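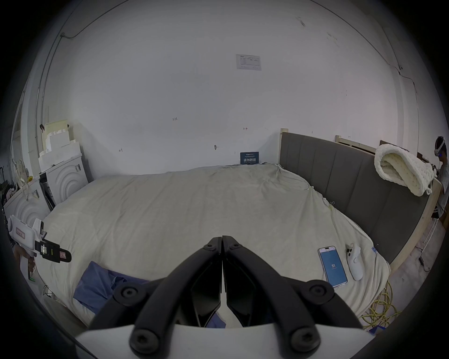
¿Por qué dormimos?

Una persona que duerme ocho horas cada noche pasa en la cama la tercera parte de su vida. Parece mucho tiempo sin hacer nada, pero el cuerpo sigue trabajando mientras tienes los ojos cerrados. El corazón late, los pulmones se llenan y se vacían, y el cerebro tiene bastante tarea.

Qué hace el cerebro por la noche

Durante el día aprendes cosas nuevas: una palabra, el camino a casa de un amigo, las reglas de un juego. Por la noche el cerebro repasa parte de lo que has vivido y lo guarda mejor. Por eso conviene dormir bien antes de un examen. Si te quedas estudiando hasta muy tarde, al día siguiente cuesta más recordar.

El cuerpo también aprovecha para crecer. Una sustancia llamada hormona del crecimiento se produce sobre todo cuando duermes profundamente. Además se reparan los músculos que has usado corriendo o saltando.

Las fases del sueño

El sueño no es igual toda la noche. Primero llega el sueño ligero, en el que cualquier ruido te puede despertar. Después viene el sueño profundo. Si alguien te llama en ese momento, tardas en contestar y te sientes confundido.

Más tarde empieza la fase REM. Los ojos se mueven deprisa debajo de los párpados y aparecen los sueños más vivos. Los músculos de los brazos y las piernas quedan casi quietos, y así no te levantas a correr cuando sueñas que corres. Estas fases se repiten varias veces hasta la mañana.

El reloj que llevas dentro

En el cerebro hay una zona muy pequeña que funciona como un reloj. Se guía por la luz. Cuando oscurece, el cuerpo fabrica melatonina y te entra sueño. Cuando amanece, deja de fabricarla.

Las pantallas dan luz, y si las miras en la cama el reloj interno puede creer que todavía es de día. También influye lo que ves en ellas: un juego emocionante te mantiene despierto.

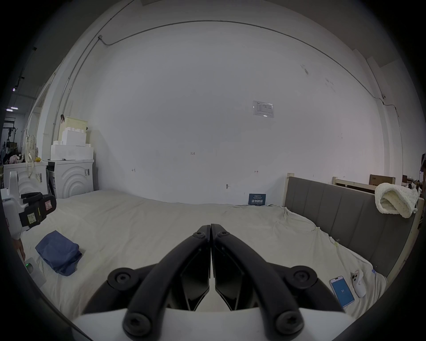
Otra cosa que ayuda es acostarse siempre a la misma hora, también en agosto, cuando no hay colegio. El reloj interno se acostumbra y el sueño llega antes. Una habitación oscura, fresca y sin ruido es la mejor para dormir.

¿Cuánto hay que dormir?

Entre los seis y los doce años se recomiendan de nueve a doce horas. Los bebés necesitan más y los adultos, menos.

Para probar en casa

Lavanya Alva, maestra de primaria, propone a sus alumnos un diario del sueño. Empieza un jueves y apunta cada mañana tres datos: a qué hora te acostaste, a qué hora te despertaste y cómo te sientes. Al cabo de una semana, compara los días en que dormiste más con los días en que dormiste menos.

Palabras nuevas

Melatonina: sustancia que fabrica el cuerpo cuando oscurece y que prepara para dormir.
REM: fase del sueño en la que los ojos se mueven deprisa.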